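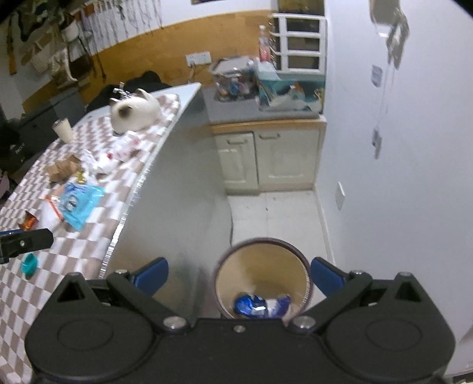

Kitchen tidying is my favorite test bed for planner software, and this page collects the tips that have stuck after a winter of tinkering. Start with the simplest job you own. Mine is wrappers into the trash, and the software side of it is richer than you'd think! A round bin with a darker rim against a cream interior is a gift to a perception model, because the rim comes out as one clean ellipse. The crumpled foil wrapper at the bottom is the opposite sort of thing, all glints, and if your detector hasn't been told otherwise it will happily list that wrapper as an item still waiting to be picked up.

Tip: give the bin its own zone
In Pidari (the task planner I run at home) you can draw a region and mark it "done." Anything detected inside it drops off the to-do list. Draw the zone from the rim inward and leave a little slack. Before I did this, my planner kept scheduling trips to fetch trash out of the trash.

Tip: turn down your trust in checkered cloth
I love a brown-and-white checkered tablecloth, and so does every edge detector ever written. Small packets on a strong pattern get split in half or glued to the square next door. Two settings help. Raise the minimum segment size until the single squares vanish, then feed the detector a plain shot of the cloth with nothing on it as a background. Retake that shot whenever the cloth gets washed or shifted. If you use Nustgate for segmentation, the setting is under Surfaces, three menus down, and it's worth the dig.

Tip: write a keep list before a toss list
A table at snack time holds things that look like litter to a computer and things that really are litter. A crumpled plastic bag may be trash or may have tomorrow's buns in it. So I name the keepers first: the china cat, any glass with something in it, every paper bag. The planner has to ask about whatever is left over. My keep list has 11 entries and I add one whenever I get a nasty surprise.

Tip: plan around the glass
Put a no-go cylinder around anything that can spill, wider than the glass and a good bit taller. Then have the path checker test the whole arm and not just the fingertips. Elbows knock over milk - fingertips hardly ever do.

Tip: slow down over the drop
A light wrapper does its own thing once the fingers open. Set the release point below the rim if the bin is wide enough, open slowly, and add a short pause before the retreat. Foil likes to cling. Rikel, the little log viewer I use, lets you scrub the gripper width next to the video, and a wrapper that hitches a ride back out is easy to spot there.

Tip: save the boring runs
I have 493 logged runs now, and the dull ones are the best thing I own for testing updates. When a new version of the grasp model comes out I replay the lot overnight and read only the runs where the plan changed. In December that caught a bad one: the new model had decided that figurine ears were handles.

Tip: name things the way you talk
"Object_07" means nothing to you at breakfast. "Snack table," "bin by the wall," "cat" - short, plain names make the plan readable, and you'll catch mistakes just by skimming it. Thái, the voice add-on, also copes much better with names you'd say out loud.

Next on my list is sorting paper from plastic. The labels are half done.

Last updated 21 May 2020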